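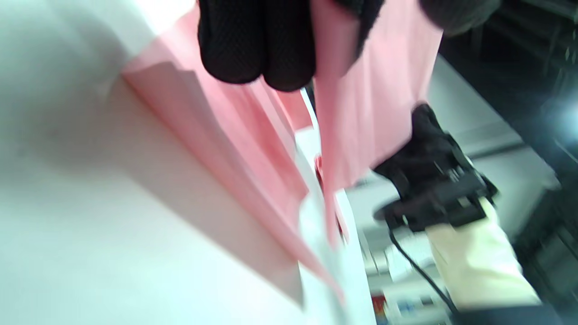
The paper garlands for the July street party are now started, and I would like to tell all members how the folding is going and what we still need. We decided on pink for the first part of the street, from the Schnyder Street corner to the library steps. When several sheets are lifted together they hang in loose layers, one over the other, and you can see the creases in the pink stack, with a hand pressing on it. Please keep this in mind when you take your share home. A crease in the wrong place does not disappear, and when the garland is hanging in the sun it will be seen from below by everybody.

The paper was bought from Lorker, the same as last year. We ordered 700 sheets in pink, yellow and green, and with delivery it came to 191 dollars. I was afraid the colour would be different from last year's leftovers, so I compared them at my kitchen window. The green is a little darker. The pink and the yellow I could not tell apart from the old ones.

Now the folding. I have received several questions about it by e-mail, and some of you have learned a different way from Mrs. Filley's old instruction sheet, so I will write it once more from the beginning.

Work on a table that is clean and dry, and bigger than your sheet on every side. Put one sheet in front of you with the short side at the top. Fold down a narrow strip along the top edge, two fingers wide. Do not run your nail on it yet. First put both hands flat on the lower part of the sheet, one at each side, and see if the paper lies quiet. If it makes a small hill in the middle, the fold is crooked and you should open it and do it again. When it is flat, you can press the crease from the centre to the left, and then from the centre to the right. I used to press from one end to the other, and my strips always came out like a banana.

After this you turn the strip over on itself, again and again, keeping the same width, until the whole sheet has become one long flat band. It is slow for the first ones. Leave the finished bands lying on the table beside you while you make the next. I find it is better not to pile them at once, because then you do not notice if one is wider than its neighbours. 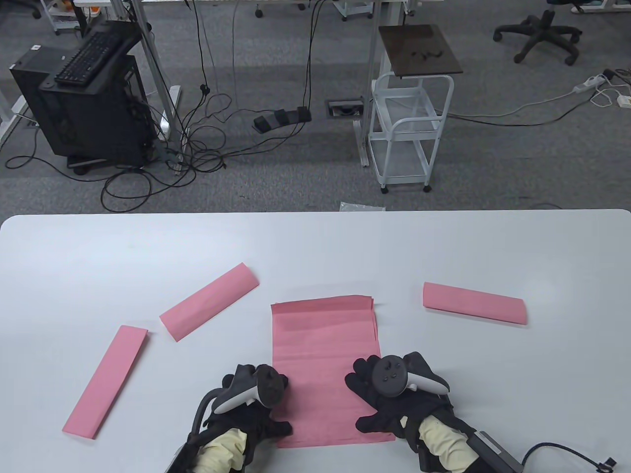
Do not put glue at this stage. The bands will be cut at the ends and opened like a fan, and the glue comes only when two fans are joined to make a round. Last spring a few of us glued too early and the fans could not be opened at all. I kept one of these as a bookmark.

For those who like to know the numbers: every round needs two bands, and the cord between the lamp posts on the pink part is 90 metres long. We will not fill it completely. We want some air between the rounds, and there must be a free space in front of the pharmacy sign, as the owner has asked us kindly. The yellow and green parts will be measured later, when the city has told us which posts we may use.

A few other points.

About scissors. The big ones from the cupboard have been sharpened. Please use them only for paper. If you need to cut cord or wire there is an older pair with a red ribbon on the handle, and it hangs on the inside of the cupboard door.

About time. Many of you asked how long one band should take. I took my old Timex from my wrist, put it next to the paper and tried. My first band needed nearly seven minutes, and the later ones a bit more than four. My neighbour's granddaughter was faster than me from the second sheet, so please do not be discouraged by my result, or by hers.

About storage. Finished bands go in the flat boxes on the lower shelf, the same colour together. The boxes must stay closed because of the light. We had a box beside the window two summers ago, and the top layer went from pink to something like weak tea. If your box is full, write the colour on the short side with a thick marker. The cupboard code is still 2929, and it sticks on the last number, so push it firmly.

About taking paper home. You are welcome to take up to 20 sheets. Carry them flat between two pieces of cardboard, and not rolled. A rolled sheet wants to be rolled again, and it will fight with you the whole evening. Write your name and the quantity in the notebook on the windowsill. If you find that folding is not for you, bring the sheets back, it is no shame. We also need people for threading and for hanging, and for those jobs you do not need patient fingers but only a good back or no fear of ladders.

Some of you have suggested to add white between the pink rounds. I like the idea very much. We still have white sheets from the winter lanterns and they would cost us nothing, but I would like to see it on a short piece of cord before we decide. Whoever wants to prepare such a trial piece can tell me, and we will hang it in the corridor for some days, so that everybody can give an opinion.

I have also a small request. If you have at home a bone folder, the flat tool that bookbinders use, and you can lend it until the summer, please mark it with your name. The back of a spoon is also good. A ruler with a metal edge I do not recommend, it has already torn two sheets for me.

The next folding evening is Apr 18, 2023, at half past six, in the usual room. There will be tea and also my almond biscuits, which must stay on the side table, far from the paper. New people can come without registration. Children are welcome from eight years with an adult.

Questions can be left in my pigeonhole or told to me at the door.

Araceli Pacheco
for the street decoration group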